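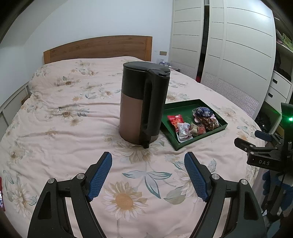

View from the hand-held gripper over the bed, kettle and snack tray between and beyond the blue finger pads.

Checking gripper-camera recordings before you train on them

Most tutorials on learning from hand-held gripper data start at the training script. I think that is two steps too late. If the poses are wrong, the policy will learn them anyway, and the loss curve will look lovely. What follows is the check I run on every batch before it gets near a GPU. It assumes you have the video, a pose track from visual odometry and a jaw-width log. I use Mellia to replay them side by side, but any viewer that can scrub three streams on one clock will do.

Step 1. Check the clock first

Open one recording and find a moment when the jaws close. Step through it and compare the finger pads in the video with the width log. If the two disagree by more than 2 video samples, stop and fix the offset. Do not trust the sync report. Ours passed a batch from the Kernham site that was late from beginning to end, because the report only compares start times.

Step 2. Mask the parts that move with the camera

The jaws stay put in the view while the room slides past. A feature tracker loves them: sharp screw heads, textured pads, hard edges against a bedspread. Leave them in and the odometry will be told that the camera is standing still.

Draw the mask with the jaws fully open, again fully closed, and use the union. Add the clamp hardware on the right and its indicator light. A gloved hand that comes and goes at the edge needs a wider margin than you would like to give it. I have seen people skip the hand to save a few pixels. I have also seen their trajectories.

Step 3. Look at where the features land

Set the tracker to a cap of 1000 features and plot them over the video. Soft surfaces are the usual trouble. A printed quilt gives you plenty of corners, so the count looks healthy, but cloth can shift when something is set down on it, and repeated flowers are an invitation to bad matches. Walls and plain white doors give you very little. What you want is a decent share on rigid things such as the headboard, the wardrobe louvers and the switch plate.

In one of our bedroom recordings the tracker held 792 features and most were on the quilt. The quality score was excellent. I threw the track out and reran it with a per-cell limit.

Step 4. Run the return test

Have the operator start and finish with the gripper in the same rest position. Compare the first and last poses. A small gap proves less than people claim – errors can cancel – so plot the height along the whole path too. A bed should not rise during a reach.

Step 5. Replay before training

Send the poses through your arm's controller in simulation with the speed limits on. Ernő Dudás, who maintains our Broltura planner, rejects anything that asks for a 90 degree wrist flip between neighboring waypoints. I used to argue with him about this. Usually the flip was a tracking jump that had survived smoothing.

Save the mask, the tracker settings and the rejected recordings together with the batch. If you change the mask later, start again from step 2, including for the recordings that passed.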